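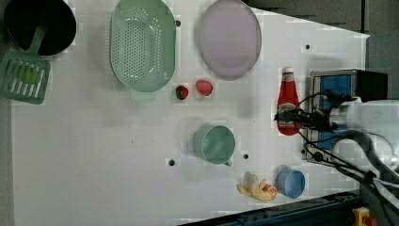 Draining: how a colander works, and why most are badly drilled

A colander has one job, and it is judged on two measurements: how quickly the water leaves, and how much stays behind. The two are related less closely than might be expected. A bowl that empties in a few seconds can still send a large spoonful of water to the table with the beans, and a slow one can leave its contents fairly dry. The difference lies in the size of the holes, the thickness of the wall, the surface of the material and the shape of the base.

Water passes through a hole under the pressure of whatever depth stands above it. The flow rises with the area of the hole and with the square root of the depth, so a colander filled to twice the height drains faster by a factor of about 1.4. The relationship belongs to the seventeenth century. Blaise Pascal's work on pressure in liquids was being written up by 1653, and the rule linking depth to speed of outflow had been printed in Italy a few years earlier. Neither had pasta in mind, but both apply to it.

The rule holds while the water is deep. Towards the end of draining, when only a thin layer is left on the base, surface tension takes over. Water clings to the rim of each hole and forms a skin across it, and a small hole can hold that skin against the weight of several millimetres of water. A hole of 2 mm will support a layer roughly 7 mm deep before the skin gives way, if the underside is clean and the water does not spread along it. At 4 mm the supported layer is about half as deep. This is the reason a fine-holed colander seems to stop working just before it has finished, and the reason a sharp knock on the side of the sink starts it again.

Hot water behaves a little better than cold. Its surface tension falls by nearly a fifth between room temperature and boiling, and its viscosity falls by much more. Cooking water also contains starch, which thickens it slightly and leaves a film on the walls. Rinsed lettuce, drained cold, is the harder test.

Material matters chiefly through wetting. Water spreads readily on clean enamel and on clean steel. A droplet hanging below one hole soon meets its neighbour, the two join, and the heavier drop falls. On many plastics water beads instead, and each hole keeps its own drop. Grease makes metal behave like plastic, so a steel colander that has become slow may only need washing properly in hot water and detergent.

Moulded plastic brings a second difficulty. The wall has to be thick enough to resist bending when full and hot, commonly 2 mm or more, whereas pressed steel can be well under one. A thick wall turns each hole into a short tube. Friction along the tube is slight, but the tube holds water, and a base with several hundred of them holds a noticeable amount. Skumix, a small maker of moulded kitchenware, deals with this by tapering the holes so that they widen downwards. Any drop left in the hole has a larger opening to hang from and comes away sooner. The taper also lets the moulding pins withdraw cleanly, and may have been adopted for that purpose first.

The pattern of holes is usually settled by appearance. Stars, petals and rings were easy to punch and sold well, and they leave wide solid areas where water collects. Straight rows drain more evenly. Staggered rows are better still, as they allow more openings for the same width of wall between them. The usual figure quoted is open area, the share of the base that is hole. Prendell gives 23 per cent for its standard bowl, a sensible compromise. Above 30 or so the base begins to flex, and the feet have to be made heavier to compensate.

Few catalogues mention the slope of the base, although it decides where the last of the water goes. A flat base leaves a puddle wherever the holes are not. A domed base sends it outwards to the angle of the wall, where there are often no holes at all. The old enamel pattern made by Figueiredo has a shallow downward curve with the holes closest together at the centre, and it empties more completely than many newer designs with twice the number of perforations.

Feet are the remaining detail. A ring foot without notches will seal against the bottom of a smooth sink, and the drained water then rises inside it to meet the food. Three separate feet avoid this and do not rock on an uneven surface. The Rando folding colander has neither — it hangs from the sides of the sink on extending arms — and so drains freely, provided the arms are fully out before the pan is tipped.

For general use, a colander with holes of 3 to 4 mm suits vegetables and most pasta. Rice and lentils need a sieve. Whichever is used, it should be tilted for the last few seconds, so that the remaining water runs to one side and stands deep enough to break through.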